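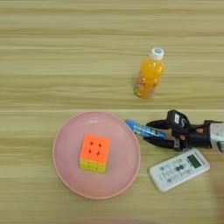

Mukelell Technical College
Introduction to Automation - Handout for Week 5
Notes on the visit to the Zaklow Workshop open day

Read these before lab. They cover the pick-and-place demonstration at the open day on Monday, July 27, 2026, plus the parts of the question session I managed to write down. If you were standing near the back you missed some great stuff, so please do read the question parts too.

What the demonstration was about

Pick and place is the first thing almost every arm is asked to do. Reach for an object, close on it, carry it, put it down somewhere else, let go. You can say it in one breath and then spend a whole career on it! The Zaklow people work on tabletop sorting with everyday things, and I was delighted that they had not picked a row of identical blocks. The table had a puzzle cube, a small bottle of orange drink, an air-conditioner remote, and a pink plate. Every one of those asks something different of a two-finger gripper.

Think about it object by object before you come to lab. The cube has flat, parallel faces, so two fingers can press squarely against it, but only if the gripper is turned to match the cube. A cube sitting at an angle to the table edge needs the wrist turned as well. The bottle is round and tall, and a push near the top will tip it. The remote is flat and long, so the fingers have very little height to work with, and they have to come down close to the table without hitting it.

Terms you need

End effector: whatever is mounted at the end of the arm. In this case a black gripper with two fingers.
Pre-grasp pose: the position the gripper takes just before the final approach, fingers open.
Approach direction: the line along which the gripper moves in from the pre-grasp pose.
Clearance: the free space between the gripper (all of it, housing included) and anything it shouldn't touch.
Clutter: other objects close enough to matter. 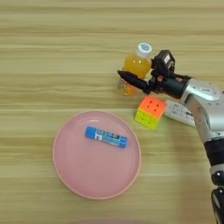

Clearance is the one students get wrong, year after year. You work out a lovely grasp for the fingers and forget that there is a wrist behind them, and a forearm behind that. An arm reaching in from one side passes over part of the table, and anything tall standing there is in play. When you do your own planning in lab, sketch the whole arm from above. A rough outline is fine. Then look at what lies under the outline and write down the height of each thing.

The other point to take away is that the order of picks matters. If a tall object is next to a short one, moving the tall one first may open up the approach to the short one. Or it may be smarter to leave the tall one alone and come in from another side. There's often more than one decent answer, and I will give full credit for any order you can defend.

From the question session

Somebody asked how much practice data goes into a setup like this. The presenter said the Pradano project, which is their name for the tabletop sorting work, had 528 recorded runs so far and that they hoped to reach 2000 by September. A run is one full attempt, including the ones that go wrong. I loved that they keep the failures. We will come back to this in the lecture on learning from demonstrations.

Next came the question of neighbors: what do you do when the thing you want is right up against something you don't want to knock over?

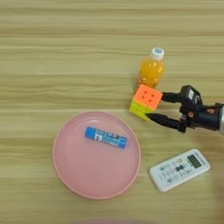 Lorraine Cheetham answered that one by saying she would give up a little grip quality any day to get a safer path out. Her advice was to plan the exit before the grasp. Lift straight up first, even a short way, and only then travel sideways. She also said that people judge a grasp by whether the object comes off the table, when they should be looking at whether everything else stayed put.

Write that on the inside cover of your notebook. It's the best thing I heard all day - and it applies just as well to the big palletizing arms we look at later in the term.

A good follow-up was about placing. A plate gives you a target with a raised rim, so the gripper has to clear the rim on the way in and again on the way out. Releasing matters too. Let go too high and a round object rolls. Go too low and the fingers touch the plate and shove it. For a cylinder lying on its side I would start with the object just barely above the surface and open slowly.

Then the flat-object question, which was mine (sorry, I couldn't help it). I asked whether a thin, long thing should be gripped across its width or along its length.
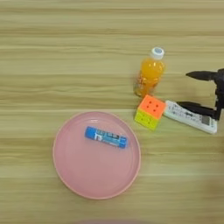 Across the width, said Tien-fu Tang, and near the middle if you can get there, so it doesn't swing when it leaves the table. He added that buttons bother him more than weight does, as a finger pressing down on a soft surface gives under load and the grip ends up somewhere other than where it was planned.

For lab

Work in pairs in the Shek room, bench 13 if your usual one is taken. Bring:
- a top-view sketch of a table with four objects of your choice
- a pick order, with a sentence or two for each step
- one pre-grasp pose drawn from the side, with clearances marked

Sketches in pencil please, you will be changing them.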